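# Seventeen memory modules and a percentage

04/07/2020

I have now read the Brusirum report three times, twice on paper, and I still can't tell you whether the method works. The headline number is 88 percent. You will have seen it if you follow any of this, and if you don't, you'll see it eventually in a slide about electronic waste with a green leaf in the corner.

The claim goes like this. Two arms, one fixed camera, an ordinary desktop PC lying on its side with the panel off. The method is supposed to take out memory modules, and in later trials put them back, using a policy learned from demonstrations plus what the authors call a "contact prior." The contact prior is the new part. It is a small model trained on force readings that guesses, before the fingers touch anything, which direction the part is going to resist. The arm then approaches along a path that makes the guess cheap to be wrong about. I like that idea. I want to say so early, as the rest of this post is going to sound like I don't.

Maarten Claeys, who is second author and has been patient with me over email, sent the trial log when I asked for it. It has 2,688 rows. The report says the evaluation ran on "over 2,500 attempts," so fine, that matches. But a row in the log is one approach, and a module can be approached up to four times before the run is called. If the first three fail and the fourth comes out clean, that is one success in the module column and three failures in the approach column. The 88 percent is from the module column.

Is that dishonest? No. It's defined in a footnote. If I were clearing out a pile of old office machines I'd care about modules and not approaches. But the comparison in table 3 puts that 88 next to the Dekker baseline, and the Dekker baseline was scored on single approaches, no retries. I went back and checked the older paper to be sure. One try, in or out. So the big gap that everybody quotes is a gap between a method that gets four goes and a method that gets one.

Score the Brusirum log the Dekker way and the number drops to 61. The baseline was 54. That's still an improvement, and on a hard task I'd have been happy to read a paper about it. It would have been a quieter paper.

## The retry is doing something, though

Claeys made a fair point back to me, which I'll paraphrase since I didn't ask to quote him. A retry is part of the method. The contact prior updates after a failed touch, so the second approach isn't the first one again with better luck, and taking the retries away cripples the thing being tested.

Sure. Then give the baseline its retries too. Four dumb ones, same code, new noise on the start position. If the learned update matters, the gap should get wider as you go from one try to four. If it closes, then most of what we're looking at is the ordinary benefit of trying again, and my niece could have told you about that with a stuck jar lid.

He says they didn't have the arm time. I believe him. I also think it was the experiment to run before any of the others.

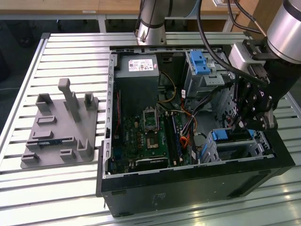 What bothers me more is the set of parts. The extraction trials used 17 memory modules, and I had to get that from the log because the report only says "a variety." The modules went in and out of the same few boards for weeks. Anybody who has ever worked on a bench of old PCs knows what happens to a slot when you cycle it like that. The latches get loose. A fresh slot in a machine that hasn't been opened in years can have a grip on it that makes you wonder if you've forgotten a step, and by the tenth cycle the same slot lets go if you look at it.

So I plotted success against row number, board by board. It took an evening, most of it spent on a timestamp column that changes format partway down. On two of the boards there's a clear climb. Early approaches fail more, late approaches fail less, and the policy weights were frozen for the entire run according to the report. If the policy wasn't learning, something else was getting easier. On the other boards the line is flat or just messy, and I won't pretend I can read it.

I sent the plot to Wim Bosman, who ran the older Trornik disassembly trials and has handled more dead computers than I would wish on anyone. He thought wear was likely and wasn't surprised by it. At Trornik they retired a board after 22 cycles for that reason. He said they picked that number more or less by feel, which he's a little embarrassed about, but at least there was a number. The Brusirum log has boards that go far past it.

He also disagreed with me on one thing, and I should put it down. I had been grumbling that the cases are all laid flat with the panel already removed, so the hard bit (getting the machine to that point) is done by a person. Bosman's view is that this is exactly right for a method paper. You hold the rest still and test the one thing. I've come around to maybe two thirds of that. The trouble starts when the introduction talks about whole facilities, and the pilot line at Flovcombe, and tons per year, and then the experiments start at the point where somebody has already done the screws.

## Cables

There's a paragraph near the end about cables that I think is the most interesting part of the report, and it got no attention at all.

They tagged a portion of the approaches by whether a power lead was lying over the slot or close to it. With nothing in the way, the method does very well on a single try, better than I expected. With a lead in the way it does badly, and here's the thing: the contact prior makes it worse. The prior was trained on rigid contact. A cable gives a little, then gives a little more, then doesn't. The model reads the first soft touch as a clear path and commits to it. The authors show two of these runs as force curves and you can see the arm being confidently wrong for nearly a second before the limit trips.

That's a real finding. It says something about where this family of methods breaks, and it suggests what to try next (train the prior on soft stuff, or let it say "I don't know," which it currently has no way of doing). It got four sentences. Table 3 got a page and a half and a press note.

I asked Claeys how many cable approaches there were, as a share of the total. The tag only exists from March onward, after someone noticed the pattern, so the earlier rows are unlabeled. He's offered to go back through the video. I said I'd help if they share it. We'll see. I have said that kind of thing before and then found out how long video is.

## About the demonstrations

The policy was trained on 3,877 demonstrations, which sounds like plenty. Claeys told me, when I asked, that most were done by the same two operators. The report doesn't mention it. I don't know how much it matters. My own experience with teleoperation data, which is small and old, is that people have habits - one always comes in from the left, another wiggles before pulling - and the policy picks the habit up as if it were physics. If both operators were good at it, maybe you get a good policy. It would be cheap to train on one and test against the other's starting positions, and I'd read that appendix with pleasure.

I would also like to see the reseating trials broken out properly. Putting a module back is a different job from pulling one. You have to get the notch right, keep both ends level, and push harder than feels reasonable. The report folds these into the overall rate with a weighting I couldn't reproduce from the log. I got 86 one way and 89 the other, so it hardly changes the headline, but I shouldn't have to guess. I've asked about it and will add the answer at the bottom when I have one.

What do I believe at this point? I believe the contact prior helps on a first approach, in a clear slot, with a rigid part. I believe it by a modest margin. I don't believe the gap in table 3, and I'd ask people to stop copying it into their own introductions until somebody runs the baseline with four tries. I think the wear problem is probably real on at least two boards, and I'd be glad to be shown that it isn't. A stack of fresh boards and one afternoon per board would go a long way.

Credit where it's due: I can only complain at this level of detail because they handed over the log without a fight. I've asked for logs from four other groups over the past couple of years and got one, with the failed runs taken out "for clarity."

My plotting script is a mess, but if you want it, write to me and I'll send it along with the list of rows I dropped and why. There are nine of them. Three are duplicates, five have a force reading of exactly zero all the way through, and one just says "lunch."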